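Preguntas frecuentes sobre el alquiler de coches

Actualizado el 13 Apr 2024

Reunimos en esta página las consultas que más llegan al mostrador de Pukent y al correo de reservas. Las condiciones completas están en el contrato que se firma al recoger el vehículo. Si hay alguna diferencia entre esta página y el contrato, vale el contrato.

Reservas y documentación

¿Qué necesito para recoger el coche?

El permiso de conducir en vigor, el documento de identidad o pasaporte y una tarjeta de crédito a nombre del titular de la reserva. No aceptamos fotocopias ni fotos en el móvil. Los conductores adicionales también tienen que presentarse en la oficina con su permiso.

¿Puedo pagar con tarjeta de débito?

El alquiler sí. El depósito no, salvo que se contrate la cobertura Bromex completa. En ese caso no se bloquea ninguna cantidad por daños, solo el importe del combustible.

¿Cuánto tiempo me guardan la reserva si llego tarde?

60 minutos desde la hora indicada. Si el retraso es por un vuelo y nos dio el número al reservar, esperamos hasta el cierre de la oficina. Fuera de horario solo se entregan coches con cita previa, y la entrega tiene un suplemento de 57 euros.

¿Puedo cancelar?

Hasta dos días antes de la recogida, sin coste. Después se cobra un día de alquiler. Las reservas de julio hechas con tarifa de prepago no se devuelven, aunque se puede cambiar la fecha una vez si quedan coches de la misma categoría.

Durante el viaje

¿Hay límite de kilómetros?

Depende de la tarifa. La económica incluye un número de kilómetros por día que figura en la confirmación, y los que sobran de un día se suman al siguiente. Las tarifas semanales y mensuales no tienen límite.

¿Puedo salir del país con el coche?

Con autorización previa. Pídala al menos cinco días antes del viaje para que preparemos la documentación del seguro. Si cruza una frontera sin ella, las coberturas dejan de tener efecto, incluida la asistencia.
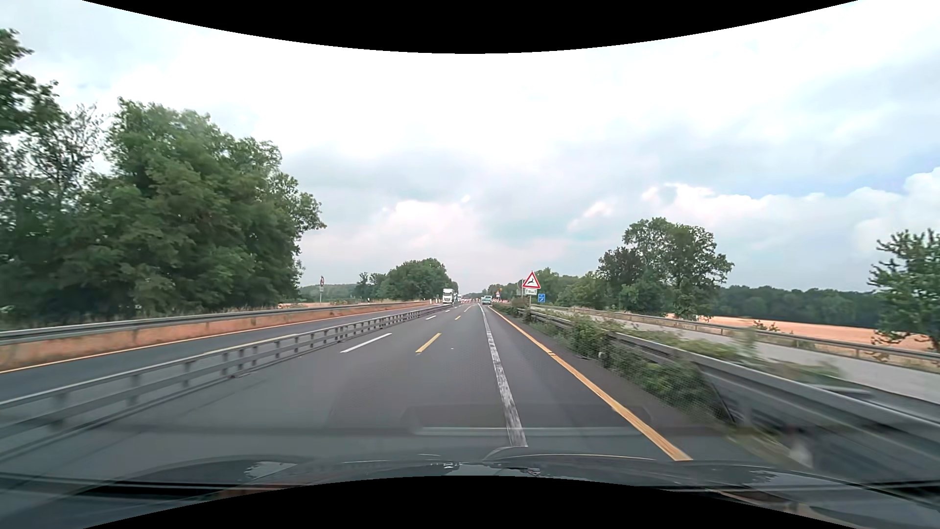 ¿Quién paga los peajes?

Los paga el cliente. Puede abonarlos en cabina o pedir en el mostrador el dispositivo Stemau, que se pega en el parabrisas y se factura al devolver el coche. Si pasa por un peaje sin pagar, le cargaremos el importe más los gastos de gestión que indica la tarifa.

¿Qué hago si tengo una avería?

Pare en un lugar seguro, póngase el chaleco y llame al teléfono de asistencia que está en el llavero. Tenga a mano el número de contrato. No encargue reparaciones por su cuenta - el taller tiene que estar autorizado para que podamos hacernos cargo de la factura.

¿Y si pincho una rueda?

La grúa está incluida en todas las tarifas. El neumático nuevo lo paga el cliente, salvo con cobertura Bromex completa. Algunos modelos llevan kit de reparación en lugar de rueda de repuesto; pregunte al recoger las llaves.

¿Quién se ocupa de las multas?

El conductor. Cuando nos llega una notificación, comunicamos sus datos a la autoridad que la emite y cobramos un cargo administrativo. Para recurrirla tiene que dirigirse a esa autoridad, nosotros no podemos hacerlo en su nombre.

Devolución

¿Con cuánto combustible lo devuelvo?

Con el mismo nivel con el que salió. Guarde el recibo del último repostaje hasta que cerremos el contrato.

¿Dónde dejo el coche?

En la oficina donde lo recogió, o en otra si lo indicó al reservar. En el aparcamiento Iwasaki las plazas de Pukent están en la planta baja. Fuera de horario, deje las llaves en el buzón con código 2431 y haga fotos del coche y del cuentakilómetros. El contrato sigue abierto hasta que revisamos el vehículo a la mañana siguiente.

¿Cuándo se libera el depósito?

Damos la orden el mismo día en que se cierra el contrato. El plazo hasta que aparece en su cuenta lo fija su banco - si pasan dos semanas, escríbanos y le enviaremos el justificante.

¿He olvidado algo dentro, cómo lo recupero?

Escriba al correo de reservas con el número de contrato y una descripción del objeto. Si lo encontramos, puede recogerlo en la oficina o pedir que se lo enviemos a portes debidos.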